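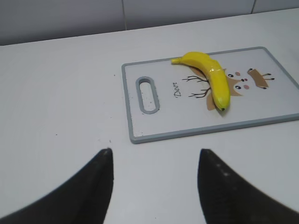
Monday, January 6, 2020

Spent my whole Saturday at the Sternness open day and I have so many thoughts, so this is going to be a thread, sorry in advance. Sternness is the automation lab out past the old rail yard, and twice a year they let regular people wander in and bother the engineers. The kitchen station was my favorite by a mile! The job was a banana on a cutting board, and the board has a cartoon deer on it with pink cheeks and a little red nose. I want that board more than I want the robot.

2/ Getting in: free, but you had to sign up online, and they capped it at 400 people. I set an alarm for the sign-up like it was concert tickets. Parking is on the gravel side. Wear real shoes.

3/ They split us up at the door and gave us stickers. Green sticker goes to the warehouse floor first, orange goes to the kitchen first. I was green and traded with a dad whose kid was begging to see forklifts. Everybody won.

4/ OK so the kitchen station. The arm is called Skidow (no idea, I asked, they just laughed). There's a small camera right down by the gripper, so it gets a view of its own two black fingers and whatever is out ahead of them. I could have stood there all day.

5/ I asked why a banana and got a really good answer. It's curved, it has those flat ridges along it, and it bruises, so if you squeeze too hard the whole room can tell by lunchtime. A wooden block forgives everything. Fruit holds a grudge.

6/ I also asked if the deer was a problem, because the banana was lying right across the middle of it, and there are antlers on one side and a face on the other. The engineer said busy backgrounds are good practice and that real kitchens are full of patterned junk. I felt very seen. My kitchen is 90 percent patterned junk.

7/ The board even says "Deer" on it in tiny cursive, in case you were wondering what the antlers were about.

8/ Someone in my group asked if it "knows" it's a banana. Long answer, lots of hand waving. What I took home is that knowing the name is the easy part and figuring out where to put the fingers is the hard part. Same with me and chopsticks.

9/ The warehouse side is called Vávra and it's LOUD. Rows of shelves, carts zipping along, a painted yellow line you're not allowed to cross. They told us it moved 2740 bins the day before and they want to hit 3000 by May. Impressive, but I was kind of done after ten minutes. My ears were done sooner.

10/ Lunch was a food truck — Ikasance, the dumpling people. The line was long and slow and totally worth it. Get the pork ones and skip the lemonade.

11/ Best overheard line of the day, small kid to her grandma, dead serious: "Does it get to eat the banana after?" Grandma said she'd have to ask its boss.

12/ Things I'd change: more stools, a sign for the bathrooms, and maybe a screen at the kitchen station so the back row can see. I'm short. I spent half the talk looking at a backpack.

13/ Next one is in May. Sign-up goes on their site and I'll post here when it opens. If you get an orange sticker, keep it.

14/ Also, if you know where to buy the deer board, my DMs are open. I'm serious about this.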